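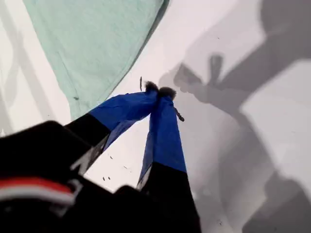 Blue sleeves and fuzzy tips: a talk with the maker of the Zolto finger kit

By Mitra Akbari
Dec 5, 2019

Anayeli Lozano spent four years fixing packing machines before she started selling parts for robot grippers. Her company, Prelley, has one product at the moment. The Zolto kit is a set of sleeves and tip pads that go over the long, tapered fingers many labs and small shops already own. The sleeves are royal blue. The pads are dark and bristly, and they are the part people ask about first.

"They want to touch them," Lozano said. "Then they ask if they shed. They did, in the first batch. We changed the glue and the backing, and now they shed a lot less. I won't say never."

We met at her workshop, two rooms over a print shop. She had a mint-green cloth out on the white worktable and was using it to go over what the kit is meant for. Most of her customers handle soft goods: towels, T-shirts, cleaning cloths. Bare plastic fingers tend to slide on a flat piece of fabric, she said, and rubber ones can drag the whole thing along the table when all you want is the edge.

"Cloth is hard because it gives," she said. "You press down and it moves away from you, or you get two layers when you wanted one. The fibers on the pad catch the top layer. You don't have to press as much."

Small things are the other half of the pitch. With the fingers nearly closed, the two tips come together in one tuft, and Lozano says users have picked up thread ends, bits of twig and pieces of wire with it. She was careful about how far she would take that claim. "Thread, yes, most of the time. Wire depends on the wire. If it's lying flat on something shiny you may need a few tries."

The kit sells for $17 a pair of sleeves with pads attached. A box of 10 replacement pads is extra. Prelley had shipped 1,034 kits when we spoke, nearly all of them to people who ordered from the website after reading about it somewhere else. There is no sales staff. Lozano packs the orders with Consuelo Sarmiento, who also cuts the sleeves and wrote the fitting sheet.

Sarmiento told me that fitting is where most complaints come from. The sleeve is supposed to cover the upper part of the finger and leave the lower black section bare. "People pull it all the way down to the joint," she said. "Then the finger can't close right and they write to us that the pads don't meet."

She doesn't mind some looseness. A few creases along the sleeve are normal and make no difference to the grip, in her view, as long as the pad itself sits firm. What she does tell people is to check the edges for stray fibers and trim them with nail scissors. Crumbs and lint should be brushed out of the pads at the end of the day with an old toothbrush. Water is fine, but they need a night to dry.

I asked a customer how that works out. Tumaini Athumani runs a small sorting project at Gebru, a textile reuse firm, and has had Zolto sleeves on two arms since April. One of his arms logged 3,442 picks on a single set of pads before he changed them.

"By the end they were matted down and it was missing folded edges," Athumani said. "I should have swapped them sooner. For the price I can't complain much. The blue is handy too, it shows up well on our cameras against a white table."

His complaint is with the sleeve material, which he says picks up lint from fleece and has to be cleaned more often than the sheet suggests. Sarmiento agreed with him when I passed it on. A smoother sleeve is being tried out now.

Prelley also has competition. Brandovico sells a molded rubber tip that lasts longer and costs more. Lozano keeps a pair in a drawer and got them out without being asked. "They're good on boxes and bottles," she said. "If you do boxes, buy those."

The smoother sleeve has no release date. Orders for the current kit go out twice a week, and pads can be added to any order until it ships.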